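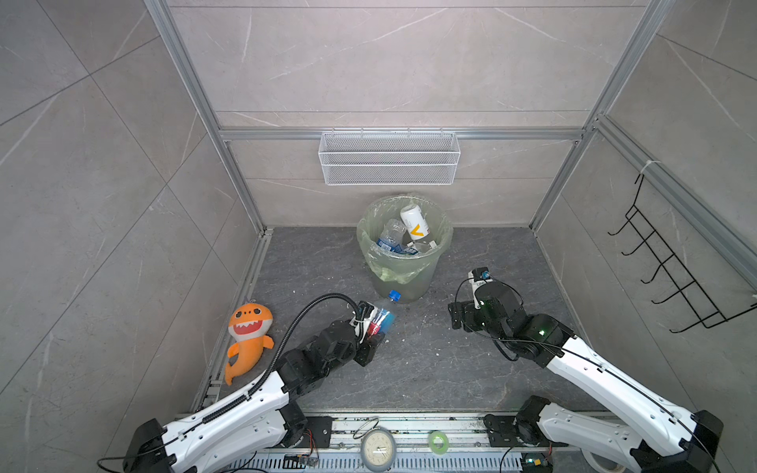
Budget for the Booth, Then for the Arms

Opinion | Equipment & Procurement

17/05/2022

Most capital requests for bench automation price the arms to the dollar and bury the rest under "sundries". The Fletville litter-sorting cell shows where that goes wrong. Its 2 arms were quoted properly. Framing, wall panels, cabling and consumables were not, and they took 23 per cent of the program budget.

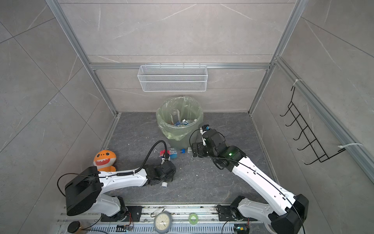

Bottle caps, a carton and a wrapper on the cell floor, with the lined bin behind.

Small items set the gripper specification. A cap and a full-sized bottle are different grasping problems, and a tender that says only "mixed litter" will be answered with whatever Fitach or Barkance has in the catalogue. List the objects. Allow 5 per cent for spare fingers and servos, and depreciate the arms over 3 years.

Clear plastic deserves its own line, covering wrist cameras, lighting and labelling hours.

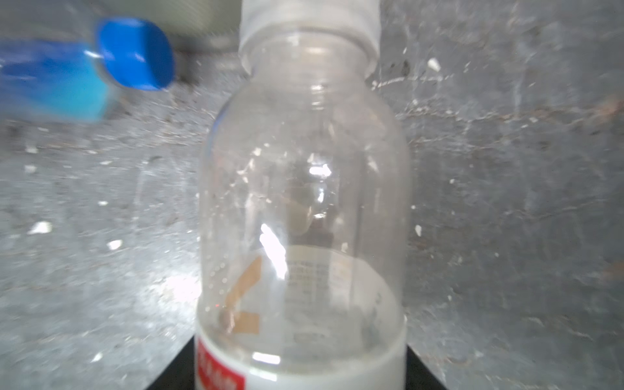 Delić wrote in to say that labelling hours belong in operating costs, and that capitalising them only hides the overrun until June. I would still put them in the request.

Print this article | E-mail to a colleague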